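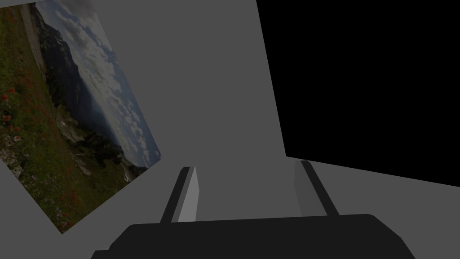
Drinwood: Setting a Table With Two Arms and No Hands to Spare
Project report, November 2022
Usman Lashari, Sobia Jatoi, Arsalan Siddiqui

Our proposal promised that a simulated two-armed robot would clear a dining table and set it again. The proposal was written in one evening by three people who had never moved a simulated arm. We have since moved one a great deal, mostly into furniture.

The project is called Drinwood, after nothing. It runs in the simulator our class uses, in a dining room model with red chairs and a landscape on the wall. We picked the room because it loaded. The job was cut down twice, and by the end of October it read: drive up to the table, pick up one bowl, put it back down somewhere else on the table, let go.

Control

We drive the robot from a keyboard and log every move, then replay the good runs to train a small policy. Sobia wrote the logger. Arsalan wrote the part that decides what a good run is, and was strict about it. We recorded 121 runs and he kept 40.

The arms share one set of keys, with a toggle to switch between them. This saved a day of work in the first week and cost us most of the third. Whoever is driving forgets which arm is live, pushes forward, and watches the wrong gripper set off with great confidence - usually upward.

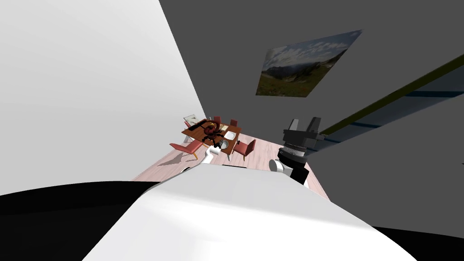
Jawad Bangash wrote in his review of our draft that a toggle is a fine idea for a light switch, and that we should have given each arm its own keys before recording anything. He also asked why the base and the arms could move at the same time. We had no answer, so we locked the base whenever an arm is live. The next batch of runs was better, which we mention with some bitterness.

Training

The policy trained on the kept runs for 700 passes. More passes made it smoother and no smarter. It learned to approach the table well, because every run has an approach in it, and it learned to grasp poorly, because our own grasping was nothing to copy.

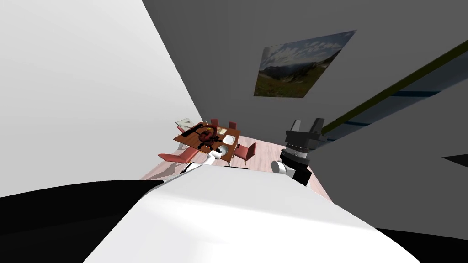

We tested it 28 times from start positions it hadn't been trained on. A trial passed if the bowl left the table, came back to it and stayed upright. Most trials failed at the grasp: the fingers closed a little early and nudged the bowl along. Sobia wanted to count a nudge as "relocating" the bowl. She was outvoted, though not by much.

What we would change

Separate keys for each arm. A slower hand speed close to the table. Start positions spread out from the first day, and a written rule for what counts as a good run, agreed on before Arsalan has to defend it.

Setting the whole table is left for future work, preferably someone else's. The logger and the kept runs are in the class folder under Drinwood, and the replay script needs to be started before the simulator or it will sit there waiting and say nothing.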